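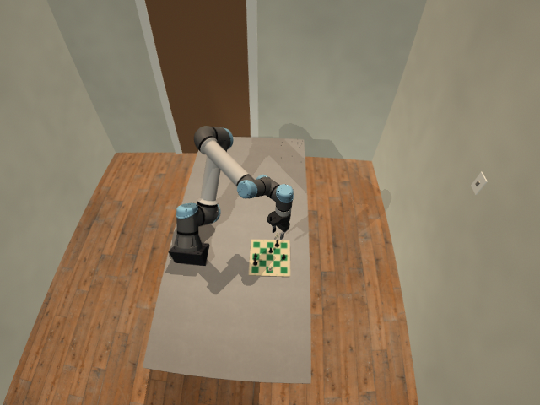

Buscar en el archivo de la lista Buscar

Asunto: Re: Entrega intermedia del taller de manipulación y ajedrez reducido

Estimadas compañeras y estimados compañeros:

En respuesta a las consultas recibidas tras el último aviso, y en particular a la de Gerardo Bañez, que se reproduce más abajo, la coordinación del taller considera oportuno precisar los siguientes extremos.

> Estimada coordinación:
>
> En nombre del equipo Pleton, deseo plantear tres dudas relativas
> a la entrega intermedia.
>
> La primera se refiere al tablero. Las bases hablan de «tablero
> reducido», pero en la documentación de Umham conviven una versión
> de cinco por cinco y otra de seis por seis. Hemos preparado
> nuestras trayectorias para la primera y quisiéramos tener la
> certeza de que será la evaluada.
>
> La segunda atañe al agarre. Cuando dos piezas ocupan casillas
> contiguas, los dedos de la pinza rozan la vecina al abrirse. ¿Se
> penaliza el contacto si la pieza vecina no cambia de casilla?
>
> Por último, el equipo Yap nos comenta que ha modificado la
> iluminación de la sala para que su detector distinga mejor las
> piezas claras. Rogamos se aclare si dicha modificación está
> permitida, ya que nosotros no la hemos efectuado.
>
> Reciban un cordial saludo,
> Gerardo Bañez

Respecto al tablero. La versión evaluada será la de cinco por cinco, con casillas verdes y crema y casillas verdes en las cuatro esquinas. La versión de seis por seis permanece en el repositorio únicamente por compatibilidad con los trabajos del curso anterior y será retirada en febrero. Los equipos que hubieran empezado con ella disponen en la carpeta de Umham de un conversor de coordenadas, cuyo uso no resta puntuación.

Respecto al contacto entre piezas. Se admitirá el roce siempre que la pieza vecina termine el movimiento dentro de su casilla y en posición vertical. Si la pieza cae, el movimiento se anotará como fallido, aunque la pieza desplazada haya llegado correctamente a su destino. Conviene que los equipos revisen la apertura de los dedos antes del descenso: el valor que trae la configuración de partida es el máximo y resulta excesivo para las posiciones con piezas juntas en un mismo lateral. Dicho valor puede modificarse libremente desde el programa de control.

Respecto a la iluminación. No está permitido alterar las luces, los materiales de la sala ni el color de las piezas. Las sombras que el propio brazo arroja sobre la mesa y el tablero forman parte del problema, al igual que el escaso contraste de las piezas claras sobre las casillas crema. El equipo Yap ha sido informado por separado y dispondrá del mismo plazo que los demás para restituir la configuración original. Sí se autoriza, en cambio, cualquier tratamiento posterior de la imagen que recibe el detector.

Se recuerda asimismo que cada entrega deberá contener:

- el código del controlador, con instrucciones de ejecución;
- el registro completo de los 297 movimientos de la batería de prueba;
- una memoria de 4 páginas como máximo, en la que consten los movimientos fallidos y la causa que el equipo les atribuye.

La batería se ha extraído del conjunto general de 1.292 posiciones, al que todos los equipos tienen acceso. No se facilitará de antemano la selección empleada en la evaluación final. Los registros incompletos no serán corregidos, por lo que se ruega comprobar el archivo antes de enviarlo; en la entrega anterior hubo 2 equipos cuyo registro se interrumpía al agotarse el espacio en disco.

En cuanto al entorno Woketti, quienes observen que la pinza atraviesa la pieza al cerrarse deberán actualizar el módulo de colisiones. El error afecta solo a las instalaciones realizadas antes de la publicación del segundo parche y no requiere cambios en el código de los equipos.

La sesión de consultas se mantiene a las 16:30 en el aula habitual. Los equipos que deseen ejecutar su controlador durante la sesión deberán comunicarlo a esta lista con antelación e indicar la posición de partida que desean cargar. Se atenderá por orden de solicitud.

Las dudas de carácter general deben seguir dirigiéndose a la lista y no a direcciones personales, a fin de que todos los participantes reciban la misma información.

Atentamente,

La coordinación del taller
Club de Robótica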